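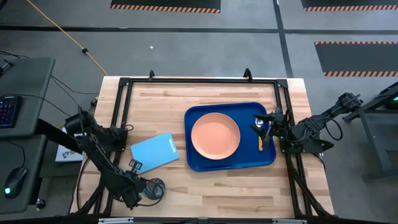 2 min read

Scoreboard shows the wrong quarter after a timeout
Ticket status: Solved
Product: Temmont Court, scorer's table version
Opened by: Kamil Brabec, Okach basketball club

Kamil Brabec, 6:40 pm
Good evening. We use Temmont Court for our home games in the under-16 league. In the last game against Kindberg, our coach took a timeout at the end of the third quarter. When the timeout finished, the display jumped to quarter 4, but the clock still had 30 seconds of the third. The team fouls were also set back to zero. The referee had to stop the game and we wrote the fouls on paper. I restarted the laptop and the display cable, with the same result. Please advise, we have the next home game soon.

Miroslava Lukáč, Support, 7:15 pm
Hello Kamil, thank you for the clear report. Please send me two things:
- the version number (Menu, then About)
- the game log, from the folder "Games"
Did the operator press the horn button during the timeout?

Kamil Brabec, 8:02 pm
The log is attached. The version is 2. I asked Blažena Šťastný, who was operator in this game. She pressed the horn two times, because the first time she did not hear it.

Miroslava Lukáč, Support, 9:20 am
I can see it in the log. With the setting "Horn ends period" switched on, the second press is read as the end of the quarter. The program then opens the next quarter and clears the team fouls. Please do the following:
1. Open Settings, then Game Clock.
2. Switch off "Horn ends period".
3. Save the profile under a new name. The old profile is loaded again if you keep the name.
4. Start a test game and press the horn twice in a timeout.

Kamil Brabec, 5:55 pm
I did all the steps. In the test game the quarter stayed at 3 and the fouls stayed too. One more question: can I correct the fouls in the saved Kindberg game? The league wants the file.

Miroslava Lukáč, Support, 10:05 am
Yes. Open the saved game, choose Edit, and enter the fouls from your paper sheet for the third quarter. Then export again.

Kamil Brabec, 6:30 pm
The export is accepted by the league. You can close the ticket. Thank you for your patience.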